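Robots in the Plarudthorpe packing kitchen: your questions, my answers

Hi all! I'm Chrysoula Mavromatis, I look after the day shift at the Plarudthorpe kitchen, and since July started I've been asked the same handful of things at the kettle, in the car park and once through a toilet door. So I've typed them up. If yours isn't in the list, come and find me.

Which robot are we getting, and where does it go?

It's an arm with a two-finger gripper, supplied by Kuipers, and it goes on the fruit end of the snack box line. Rurkeo (that's us, for any newcomers reading) has signed up for 2 of them. The hot side, the bakery bench and dispatch all stay exactly as they are.

Am I losing my job?

No. I asked this one in writing before I agreed to anything, and the answer came back in writing too. Everyone on the fruit end keeps their hours and their pay grade. What does change is what you do with the hours, and I know that's not a small thing if you've been happily packing apples next to the same person for years.

So what will I be doing instead?

Mostly checking, topping up and sorting out the odd ones. Someone still has to look at the fruit and decide whether it's fit to go in a box, and I'd trust any of you over a machine on a bruised pear. There'll also be 12 operator spots for people who want to learn to run the arms. Put your name down even if you're rubbish with computers (I am, and I'm doing it).

Why are we practising on a computer first?

Much cheaper to drop a pretend apple! We do the first lessons in Estus, the simulator program, on the laptops in the training room. You get a benchtop with bits and pieces on it and you practise lining up the fingers, closing them on the fruit and steering clear of whatever's nearby. It looks like an old video game and my teenager was deeply unimpressed, but it does get you used to judging things from above, and that took me a good while.

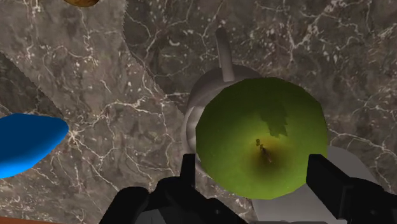 Do I have to do the training?

If you want an operator spot, yes. If you don't, there's a short safety talk for everybody and you can leave it at that. All of it is on paid time. Please don't do it on your lunch, I've already had to shoo two people out.

How fast is it compared with us?

Slower, at the moment! The plan is 900 boxes a shift to begin with and 2000 once it's settled in. I don't love targets being set before the thing's even bolted down and I've told them so. Your own rates won't be measured against it.

Will it hurt me?

It'll sit behind a guard, and it stops when the gate's opened. Don't lean over, don't reach under, don't prop the gate with a crate. Anybody can hit the stop button for any reason and you won't get a telling-off from me, even if it was only a funny noise.

My wrists are stuffed from packing. Can I move first?

Yes please, tell me. Sore wrists were my main argument for having the arms at all, and people with an injury get first pick of the checking jobs.

Who do I whinge to if it's not working out?

Me, to start with. There's a notebook by the roster as well, and you don't need to sign what you write in it. I read it at the end of each shift and I'll stick the replies up next to the roster.

Last updated 2025-07-01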